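Hand and Controller Comparison: Frequently Asked Questions

Celura Bench Notes > Simulation > Two-Arm Tasks

Last revised in August. Questions are grouped by subject. If you are new to the comparison, start with the first three.

General

What is being compared?

Two hands and two controllers. The hands are the Zesano five-finger hand and the Janov parallel gripper. The controllers are Contreras, which plans each arm separately, and our own paired controller, which plans both arms as one system. Every hand was run with every controller on the same list of kitchen tasks.

Are the runs done on hardware?

No. Everything on this page was run in simulation. A smaller set of tasks will be repeated on hardware when the second arm is back from service. Those results will get their own page and will not be mixed with these.

How many runs are there?

2,000 for the pouring task and 400 for each of the others. Pouring got more because early results for the two controllers were too close to separate.

Which tasks are on the list?

Pouring from one cup to another, lifting a pot lid, moving a bottle from the back counter to the island, and handing a cup from one hand to the other. Wiping was on the first list. We took it off after finding that our sponge model passed through the counter at higher speeds.

Can I add a task of my own?

Yes. A task needs a start pose for each object, a goal, and a time limit. Copy the pouring task file and edit it. Please don't rename the goal fields, or the scoring script will skip them without a warning.

Hands

Why does the five-finger hand use only a few of its fingers on small cups?

The default grasp closes every finger until contact. On a narrow cup, the last finger often closes on air or on the finger next to it. The planner accepts the grasp if the thumb and at least one opposing finger are loaded. You can require more contacts with the min_contacts setting, but planning takes longer.

Does the parallel gripper do worse at everything?

No. It is faster and more repeatable on the bottle task. It has trouble with the pouring task when the cup has to be tilted well past horizontal, where the cup tends to rotate between the pads. Rubber pad settings help with this. We ran with the standard pads and left the numbers alone.

Can I put a different hand on each arm?

Yes, with the paired controller. Contreras also allows it but reads one grip force limit for both arms, so use the lower of the two.

What grip force should I start with?

The value in the hand's own profile. Raise it only if the cup slides in the log. Too much force on a light cup makes the simulated contacts jitter, and the log will look like slip when it is something else.

Do the hands have touch sensing?

The Zesano profile reports contact at each fingertip. The Janov profile reports jaw width and motor load only. For a fair comparison, both controllers were limited to joint positions and motor load. If you turn on fingertip contact, label your results so they are not confused with ours.

Controllers

What is the practical difference between the two controllers?

With Contreras, the receiving arm holds still and the pouring arm does all the moving. The paired controller may move both, so the receiving cup can shift to meet the other one. This keeps the pouring wrist away from its joint limit. It also makes the motion harder to read when you are debugging.

Which one should I use?

If one hand only has to hold something in place, use Contreras. It is simpler to set up and its error messages are better. For handovers, use the paired controller. For pouring, try both on your own cups before you choose.

Why does my pouring arm stop before the cup is over the target?

Check the clearance setting first. It keeps the two hands apart, and the default is 46 mm measured between the hand shells. With large hands and small cups, that can stop the pour short. Lower it a little at a time. If the arm still stops, look for a wrist limit warning in the log.

Can I change controllers in the middle of a task?

Not at present. The two use different joint orderings and a switch will fail at load.

Cameras

Which views are available?

There is an overhead view that takes in the torso, both arms and the work area, and a closer view over one hand. Both can be saved with the run. The controllers in this comparison did not use either view for planning. They were given object poses directly.

Which view should I save?

Overhead, if you can save only one. It shows both hands, and most failures in two-arm tasks are about where the hands are in relation to each other. The close view is better for finger placement, but the second hand may be only partly in view.

Why are some objects hidden in the close view?

The hand and forearm block part of the counter. Moving the viewpoint is possible, but then your recordings will not line up with ours.

What do the two views look like with cups in hand?

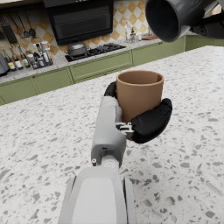
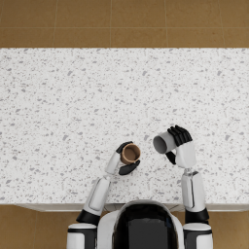

Close view (first) and overhead view (second), robot hand holding the brown cup.

Results and files

How is a pour scored?

By the amount that ends up in the receiving cup, and by whether both cups are still held at the end of the run. A run that drops either cup scores zero, even if the pour was complete.

Why don't my numbers match yours?

Usually the time step. We used 2 ms for all runs. Larger steps are fine for the bottle task but change the finger contacts enough to affect pouring. After that, check that you have the current cup files. The earlier brown cup had a thicker rim.

Where are the logs?

In the shared Celura folder, sorted by task and then by hand. Each log holds joint positions, motor loads, object poses and the final score. Video is stored separately and is kept only for failed runs and a small sample of the rest.

How do I report a problem?

Open a ticket under Two-Arm Tasks and attach the log and the task file. Include the hand profile if you edited it. Tickets without a log are closed after two weeks.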